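We use cookies to improve your experience on this site. By continuing to browse you accept our cookie policy. Accept | Manage settings

Indoor finishes and condensation: speaker notes
Miroslava Bednárik, 26 Oct 2019

Slide 1. Introduce the Clornero survey: 177 rented flats, one heating season. Credit Giorgia Donati for the site visits and Ermanno Fabbri for the moisture readings.

Slide 2. Define relative humidity before showing any chart. Stress that a wall can be cold enough for mould with no visible water on it. Surface temperature is the figure to watch. Pause for questions.

Slide 3. Furniture against outside walls. A wardrobe pushed tight to the plaster stops room air from warming it. Fabbri's readings were taken at four heights behind each piece. The lowest was the worst in most flats. Do not quote single flats by address.

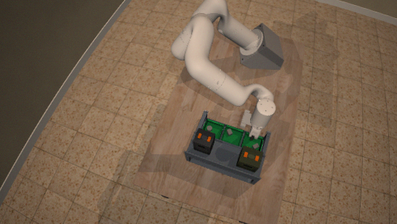
Light brown wooden table, computer render.

Slide 4. Timber and moisture. Wood takes up water from the air and gives it back slowly. A thick oil or varnish slows this but does not stop it. Mention cupping in table tops finished on one face only. Skip the sorption curve if time is short.

Slide 5. Ventilation. Compare the two strategies: short purge with windows wide open, or constant low extract. Tenants in the Caputo block preferred the first, mainly on noise. Extract fans had been switched off at the wall in several kitchens.

Slide 6. Limits. No data before November. Occupancy was self-reported. Refer detailed questions on sensor calibration to Fabbri.

Sign up to our newsletter for future talks. Enter your email address. Subscribe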